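**Unit 4: Care of the hand-held gripper pair**
Handout, November 23, 2020. Prepared by Kavitha Rajan; corrections to Magdolna Csizmadia.

Read this before the bench session. The Wurkari cell uses two hand-held grippers, left and right, built to one design and serviced on one schedule. Unit 3 covered logging and clock settings, which are not repeated.

## 4.1 Station setup

1. Put the table at its numbered floor position. The equipment stands stay inside the hazard-striped tape. If a stand has been moved, stop and redo the calibration from Unit 2.
2. Clear the tabletop except for the basket. Keep the cable grommet uncovered.
3. Run each gripper cable along the outside of the forearm, with a loop of slack at the base of the tool. A cable pulled tight at the wrist loads the connector and shows up later as dropped readings.
4. Zero both grippers with the fingers fully open and nothing between the pads.

## 4.2 Functional check

The check is a plain pick and place: cup from table to basket, upright, one hand working and the other gripper held open and clear.
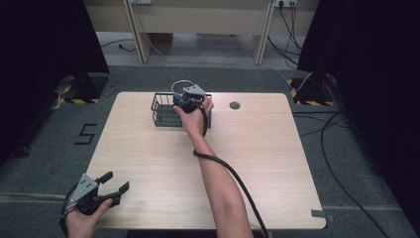

Close on the body of the cup, below the rim. Hold for a count of five over the basket, then lower until the base meets the basket floor and open fully. Repeat with the other hand. Record any slip, any tilt on release, and any case where the fingers do not return to full opening.

Metal and plastic cups are both used. Smooth metal is the harder test for the pads, so a pair that passes on plastic only is recorded as a partial pass.

## 4.3 Pads

Pads are inspected every 200 cycles and replaced at 900, or earlier if the inspection calls for it. Look at the top edge first — wear starts there when the operator closes on a rim or scrapes the basket rail.

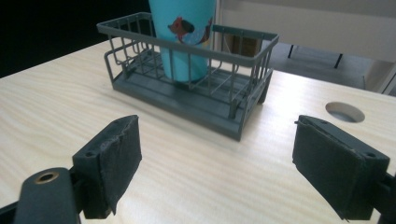 *Figure 4.2. Open fingers at the basket. Note the frayed pad edges.*

Surface fraying alone is logged as grade 2. Replace the pads as a pair if the backing shows through, if a corner lifts under a fingernail, or if the functional check recorded a slip. Never fit one new pad opposite an old one; the closing point shifts and the zero is lost.

To replace:

- Disconnect the cable.
- Peel from the bottom edge upward. Remove all adhesive residue.
- Press the new pad down from the center out and leave it clamped overnight.
- Check the finger screws and the brass insert for play. A loose insert goes to Réka Hegyi. Do not glue it.
- Zero again and repeat 4.2.

## 4.4 Log entries

Use form 103. Enter the gripper side, cycle count, pad grade and your initials. "OK" is not accepted as a grade.

Reading for next time: Gallagher's notes on finger alignment, sections 1 and 2.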